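Handheld gripper project – session 4 notes
Fernanda Louro, room 7, June

Handout for both groups. Slides are on the Voline page, same password as before.

Recap from last time: demonstrations first, training later. One demo = one task, start to finish, no stopping to chat halfway. If you fluff it, finish anyway and mark it as failed on the sheet. Don't delete.

Totals so far: Joaquim's group 1639 demos, Aitana's group 2179. Aim is still over 30 usable ones per person each session. Florêncio has the spare batteries, ask him and sign for them. 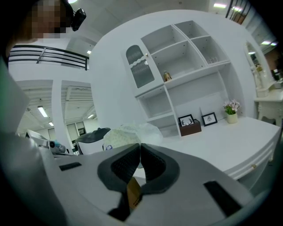 Grasp planning, part one. Before you close the fingers decide three things – where you touch, which way you come in, how hard you squeeze. Write it down, one line is enough. Soft pads help with grip but they wont rescue a bad approach. Think about a small gold-capped bottle standing alone on a middle shelf: plenty of space either side, but a shelf over it, so straight down is out and you come in from the front. A lace-patterned bag with plastic bulging out at one side is another matter, no fixed shape, pick your spot and expect it to shift.

Part two, speed. Most of you are too fast on the last few centimetres. Slow down there, keep the wrist level. Catarina Pacheco's clips in the Lomano folder are worth watching befor you start.

For next session:
– read chapter 7 (skip the maths at the end)
– one page on a grasp that went wrong, your own please
– sheets back to Florêncio by 4 pm

Marks for the first report are up.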